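Frost Seeding Clover: Your Questions

I get a pile of these every spring, so I've put my answers in one place. I run beef cows on the wet side of Briltthorpe, and my advice leans toward ground like mine.

When do you put the seed on?

Late winter, while the soil still freezes at night and thaws by lunch. The freezing and thawing opens little cracks and the seed works its way down. I've gone as late as the first week of April and gotten a thin stand for my trouble.

Red or white?

I like red for hayfields and white for pasture. Higinio Cervantes over at Camacho mixes the two and grazes it all, and I have to admit his fields look better than mine!

How much seed?

I use 8 pounds of red to the acre, or 3 of white. White clover seed is tiny, so go easy on the spreader gate — I once emptied half a bag before I reached the first fence post.

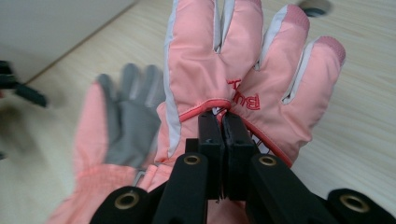 Should I graze it down first?

Yes, and harder than you'd normally dare. The seed has to hit dirt, and a thick mat of old fescue will just hold it up in the air. I turn the cows in during fall and let them chew it short.

Do I still need nitrogen?

Skip it the first spring. You'd only be feeding the grass, and it'll shade out your seedlings (ask me how I know).

I don't see any clover. Did it fail?

Maybe, but give it time. One year I'd written off the back 19 acres completely, and then on 19th May Dayana Hinojosa walked it with me and found seedlings all through the low end. Get down on your knees and part the grass before you buy more seed.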